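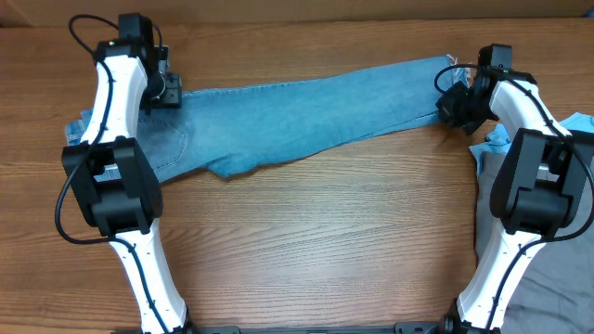 Page last changed: September

Owner Replies to Guest Reviews at Small Hotels in Luvska
Project report, Tourism and Hospitality Methods
Thilini Dissanayake, Béla Kerekes, Gizella Virág
Supervisor: Edmund Jakubowski

1. Background

Luvska is a lake town with a short summer season. Most of its rooms are in small family-run hotels and guesthouses, and most of those take their bookings through Biltik, a regional booking site. Guests can leave a score and a written comment on Biltik after they check out. The owner can write one reply under each comment, and that reply stays public.

We wanted to know which comments get a reply and what the replies say. Our first plan was to look at whether replying brings in more bookings, but the site does not share booking numbers and the owners we asked did not want to give us theirs. We dropped that question in the third week and kept to the text of the reviews and replies.

2. Data

We picked six properties that had been listed on Biltik for at least the whole of the last two seasons. The largest is the Brumik, a hotel with its own restaurant. The smallest is the Dudás guesthouse, where breakfast is served in the family kitchen. The other four asked us not to print their names, so they are called C, D, E and F in our tables.

In total we copied 2,889 reviews into a spreadsheet. Of these, 931 had a reply from the owner or manager. Reviews with a score and no text were left out before counting, as there is nothing in them for an owner to answer.

Copying was done by hand. Biltik shows only the newest reviews first and has to be paged back, and at some point in the work the page order changed, which gave us a set of duplicates. Gizella found these by sorting on guest first name and month of stay. We think all of them were removed.

3. Coding

Each review was given one main topic: room, cleanliness, food, staff, noise, location, price, or other. Each reply was marked for whether it thanked the guest, whether it apologized, whether it named something the guest had written about, and whether it promised a change.

Two of us coded every reply separately and then compared. Most disagreements were about the word "sorry." A reply such as "We are sorry you did not enjoy the view" was marked as an apology by Thilini and as no apology by Béla. We settled on counting it as an apology if the word was there at all, and the tables follow that rule. It is a crude rule and it probably makes the owners look more apologetic than they are.

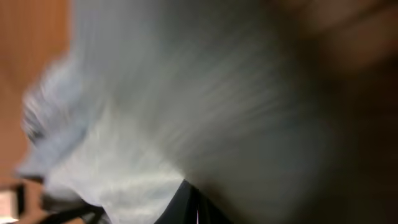 Figure 1. Pale blue-gray shape, blurred.

4. Results

4.1 Who gets a reply

Just under a third of the reviews had a reply, but the properties were very different from each other. The Brumik replied to nearly everything in the first of the two seasons and to very little in the second. The front desk manager left between the seasons, and the new one was not given the login until late summer. The Dudás guesthouse replied to almost all complaints and almost no praise. Property E never replied at all.

Low scores were more likely to get a reply than high ones at four properties. Property C went the other way. Its owner thanked people who gave top scores and left the poor ones unanswered.

Topic also mattered. Comments on noise and cleanliness were answered most often. Comments on price were answered least, and the few replies we found mostly pointed out that the price is shown at the time of booking.

4.2 What the replies say

The most common reply is a short thank-you with no mention of anything in the review. At the Brumik the same three sentences were used again and again, with only the guest's name changed, and in several cases the name was wrong. One guest who had complained about a broken shower was thanked for the kind words.

Replies that named a detail were longer and were mostly written for complaints. The details were practical: the bathroom fan, the church bells, the parking lot filling up by 5 p.m., the tea selection at breakfast. Promises of a change were rare. Where they were made, we looked for later reviews on the same point. At the Dudás, complaints about weak coffee stopped after a reply saying a new machine was on order. At Property D, the Wi-Fi on the top floor was promised to be fixed and guests went on complaining about it through the next season.

4.3 Interview

Jenő Sipos, who runs the Dudás guesthouse, agreed to talk to us. He writes his replies after the breakfast dishes are done. He told us he does not answer praise "because what would I say, thank you for thanking me." With complaints he waits a day first. He also said that he writes more for the people who will read the page later than for the guest who has already gone home, and that he would like to be able to edit old replies, which the site does not allow.

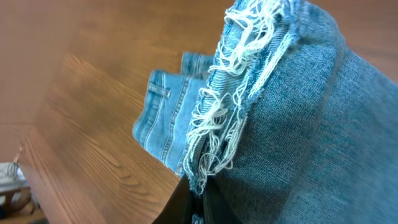 Figure 2. Blue denim on a wooden tabletop, close up.

5. Problems and limits

Six properties in one town is a small group, and we chose them partly on who answered our e-mail. All of them are on one booking site, so reviews left elsewhere are missing.

Many of the reviews were written in a language other than English and shown in machine translation. We coded the translated text. In some of them the tone was hard to judge, and in a few even the topic was unclear (one guest seems to have complained about a "loud pillow").

We had hoped to interview more than one owner. The Brumik first said yes and then had no time once the season started.

6. What we would do next

Edmund Jakubowski suggested asking guests whether they read the replies before booking. We have a draft of a questionnaire and would like to try it at the Luvska tourist office before the autumn term gets busy. We would also code the apologies again with a stricter rule and see how far the table changes.

Division of work: Thilini and Béla coded the replies, Gizella cleaned the data and made the tables, and all three of us wrote the report. The spreadsheet can be requested from the department office.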